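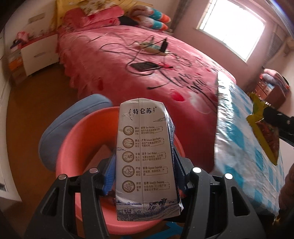 Cartón de leche Telunsu (特仑苏) en posición vertical sobre la palangana de plástico.

Cómo vaciar, lavar y plegar cartones de bebida antes de llevarlos al contenedor

Guía de Angharad Harries. Última revisión: 19 de noviembre de 2020.

El procedimiento sirve para envases multicapa de leche, zumo, caldo y bebidas vegetales, con tapón o sin él. No sirve para los cartones de huevos ni para las cajas exteriores de agrupación, que van directamente con el papel y no deben mojarse.

Material

Palangana redonda de plástico, de borde ancho y redondeado. El borde romo importa: los de canto fino marcan el cartón cuando se apoya para escurrir.
Tijeras de cocina.
Agua fría. El detergente solo hace falta si el envase lleva más de un día abierto.
Un paño viejo o una rejilla para el escurrido.

Paso 1. Vaciado

Sujete el cartón por los laterales, a media altura, sin apretar. Inclínelo sobre el fregadero con la abertura en la parte superior del chorro, de modo que el aire entre mientras sale el líquido. Si se invierte de golpe, la salida es a borbotones y queda más residuo en los pliegues. Cuando deje de gotear, devuélvalo a la vertical, espere unos segundos y repita.

Paso 2. Primer enjuague

Llene una cuarta parte del envase con agua fría. Tape la abertura con la mano o con el tapón original, agite y vierta en la palangana. Esa agua turbia se aprovecha para el primer enjuague del siguiente cartón; se cambia cada cuatro o cinco envases. El agua caliente fija la proteína de la leche a la capa interior y conviene evitarla en este punto.

Paso 3. Apertura de las solapas

Las solapas triangulares van pegadas a los lados o a la base. Despéguelas con el pulgar, de fuera hacia dentro. Si el adhesivo no cede, no tire: se rasga la capa exterior y el cartón empieza a absorber agua. Un corte corto con la tijera en la punta de la solapa resuelve el problema. En los envases altos y estrechos busque primero la costura vertical y trabaje desde el lado opuesto, donde el material es más flexible.

Una esquina inferior arrugada no impide el plegado, pero ahí suele quedar líquido retenido. Presiónela hacia fuera desde el interior con el mango de una cuchara antes del segundo enjuague.

Paso 4. Segundo enjuague y escurrido

Repita el enjuague con agua limpia. Deje el envase boca abajo sobre la rejilla durante 2 horas como mínimo. En abril, con la cocina ventilada, ese tiempo basta; en invierno es preferible dejarlo toda la noche.

Paso 5. Plegado

Apoye el cartón tumbado sobre una superficie plana y presione desde la base hacia la abertura. Repase los bordes con el canto de la mano. Coloque el tapón al final, con el aire ya expulsado — si se enrosca antes, el envase se vuelve a hinchar.

Almacenamiento

Apile los cartones planos en vertical, como carpetas. Frans Coppens, que revisó la versión anterior de esta página, utiliza un archivador Griltodis del que retiró los separadores. Cualquier caja rígida sirve. En el punto de recogida de Bretembridge solo admiten cartones plegados; en el de Trirnstead los aceptan también enteros, aunque piden que lleguen enjuagados.

Problemas frecuentes

Olor agrio tras el secado: residuo en los pliegues superiores. Abra las solapas por completo y enjuague de nuevo con unas gotas de vinagre.

El cartón no queda plano: falta despegar una solapa de la base. Compruebe las dos.

Manchas en la palangana: el plástico claro se tiñe con zumo y caldo de verduras. Una cucharada de bicarbonato y media hora de remojo suelen ser suficientes.

Consulte también la ficha 162 (tapones y anillas) y la ficha 571 (bolsas con boquilla).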